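Speaker notes: Puvetell two-arm tending kit, evaluation talk
Slot: 20 minutes including questions. Slides are sparse, so most of the content is in these notes.

1. Opening

Introduce self and the team. Povilas Liepiņa ran the bench work. Yu-na Wang wrote the logging and the scoring sheet. I did the integration and I'm the one to blame for the cable routing.

State the scope early. We are reviewing the Puvetell kit as sold by Wuteck: two arms, two parallel grippers, wrist cameras, one overhead view, and the Estrella teaching software. We paid list price for it. Wuteck answered support tickets and saw none of these notes beforehand.

The question for the talk is narrow. Can a small packing room buy this kit, put it on a table, and have it place fragile items in a tray without hiring a controls engineer? The answer depends on how much teaching time you can spare.

2. Why eggs

Most kit demos use blocks or bottles. Both forgive a bad grasp. An egg varies in size, rolls when nudged, and has no flat face for the fingers to settle on. The tray adds a second constraint: the fingers need room between neighbors on the way down, and the neighbors are as fragile as the thing being placed.

It is also cheap to set up again after a reset. Eggs go back on the board, the tray gets shifted a little, and the next run starts.

Pause on the slide long enough for people to look at the fingers.
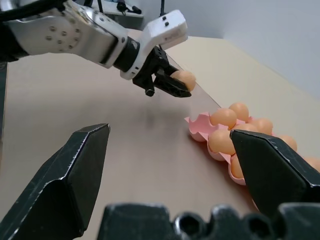

Grip force is set in Estrella as a percentage of the motor limit, with no unit attached. That is my main complaint about the software. You find the working value by stepping up from the bottom of the scale until the egg stops slipping, then adding a small margin. We did that separately for each arm, and the two values did not match. Wuteck's explanation is normal variation between gripper motors. I accept it, but the manual should say so.

The fingers ship bare. Pads are an extra line on the quote. Order them if your product marks easily.

3. Teaching

Teaching is by demonstration. An operator moves the arms through the task, Estrella records, and the policy is trained overnight on the workstation that comes with the kit. Cyprian Makowska did most of our demonstrations. He had no robot background and was recording usable runs by the afternoon of his first day.

We logged 1656 placements across the evaluation, counting demonstrations and autonomous runs together. Say clearly that this is a log total and should not be read as a success count. Success tables are in the handout, split by tray position.

Two things made the largest difference to the results:

- Varying the tray angle during recording. Our first batch kept the tray square to the board, and the trained policy was poor as soon as it sat at a slant.
- Discarding hesitant demonstrations. If the operator stops above a cup to think, the policy learns to stop there as well. Estrella has a trim tool for this, hidden under the export menu.

4. Two arms on one tray

The sales sheet says the arms coordinate. Be precise here. Each arm can see where the other is, and the planner keeps a minimum distance between them. It does not divide the work. Who takes which egg comes entirely from the demonstrations, so if your operator favors the right hand, so will the robot.

We saw this in the first week. The left arm would open over an egg and wait for the right arm to finish and back away. Yu-na rebalanced the recordings so that each arm started half the runs, and waiting time dropped. It did not disappear.

Reach is adequate for a board this size. A deeper table would put the back row near the limit for both arms, where wrist angles get awkward and the fingers come in tilted. Keep the tray within the middle of the reach envelope and leave loose product nearer the bases.

Cables: the gripper cable runs outside the arm. Leave slack, then check that the slack cannot sweep the table when the wrist rotates. I got this wrong on the first install. Clips are in the box, but the manual doesn't show where they go.

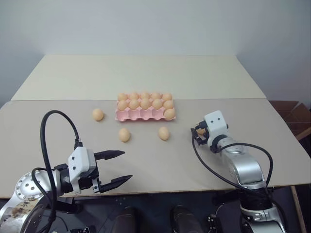

5. Comparison with Ivska

Expect this question, so deal with it before it comes. The Ivska bench unit is a single arm with a suction tool. It is faster on flat-topped goods and simpler to maintain. It takes no demonstrations; you program positions, and the tray must sit in a fixture. If your trays always arrive in the same place, buy that one.

The Puvetell kit makes sense where the tray moves, the product changes by season, or one hand has to steady something while the other works. Our egg task does not really need the last of these. Say so if asked.

6. Cost of ownership

We replaced 2 finger sets over the evaluation, both for worn tips. Firmware was updated 3 times, and one of those updates reset our grip settings without warning. Write your values on paper.

Close with the contact slide and take questions.

Comments

Sombat Inthanon
Was the grip percentage stable across a full shift, or did you have to retune as the motors warmed up? We see drift on a different gripper by mid-afternoon.

Ülle Jankauskaitė
The trim tool tip saved me a support ticket. In my version it is under "Session", so they may have moved it in the May release.

Cyprian Makowska
@Sombat We rechecked at the start and end of each day and left the values alone. We never ran a full shift without a break, so I can't speak to that.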